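Bevton Shek Two-Arm Sorting Cell

Bench cell for sorting small electronic parts from a center tray into side bins
Item 3162

The Shek is a tabletop cell with two robot arms, a wrist camera on each gripper, and a set of trays and bins. It is sold to repair shops, teardown lines and training labs that handle mixed parts in small lots: bare boards, small motors, wire harnesses, connectors. The arms work over a shared tray and place each kind of part in its own bin.

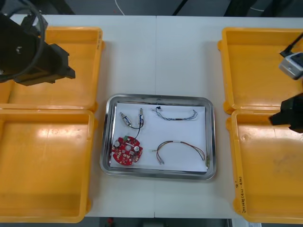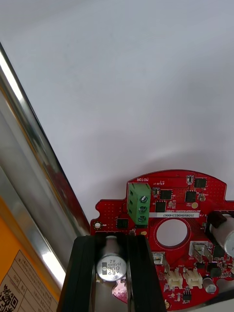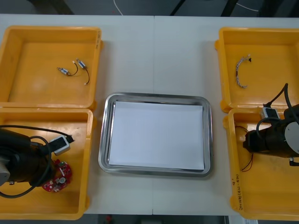

Circuit boards, motors and harnesses are the parts most of our customers start with, and the Shek ships with saved routines for all three. You can edit these routines or record your own. Recording is done by hand: put the arm in teach mode, move it through the pick and the place, and save. A new routine can be run right away at reduced speed.

Harnesses take more setup than boards. Thin wires shift when they are touched, and a grip too close to the connector can bend a terminal. We recommend teaching the pick near the middle of the bundle and raising the arm slowly. If two harnesses are tangled, separate them before you start the run. The cell will not untangle them.

Parts that are wired together should be taught as one part. Set the grip point on the heavier piece and allow extra lift height so the rest clears the tray rim. If you want them sorted separately, disconnect them first.

What you get

Two arms with bench mounts
Two grippers with flat fingers
Two wrist cameras with cables
Steel center tray
Bin set
Control box and power supply
Prurkinent control software, one license

Work table and computer are not included. The table needs to be flat and stiff. A two-panel top is fine if the panels are level where they meet.

Software

Prurkinent runs on the computer you connect to the control box. It stores up to 435 routines and keeps a log of every run, with wrist camera images saved next to each pick. Logs can be exported as plain text. Updates are free for the life of the cell.

Each bin is assigned to a part type in the setup screen. Bins can be swapped or moved, but the setup has to match the table, so mark the bins and run the position check after any change. The check takes almost 13 minutes for a full table.

Bin and tray care

Line the steel tray with plain white paper. It cuts glare from the metal and gives the wrist cameras an even background. Change the paper when it is marked or creased. Wipe the bins with a dry cloth and do not use solvent on them.

Capacitors on salvaged boards can hold a charge. Discharge all boards before they go in the tray.

Options

Hukon soft finger pads, set of 8. Recommended for boards with tall components.
Extra bin set, same size as standard.
Long cable kit for tables with the control box mounted underneath.

Ordering

The Shek is built to order. Tell us what parts you plan to sort and send a few samples if you can, and we will test them before we quote. Orders placed before noon are confirmed the same afternoon. Spare fingers, cables and trays are kept in stock and can be ordered without a quote.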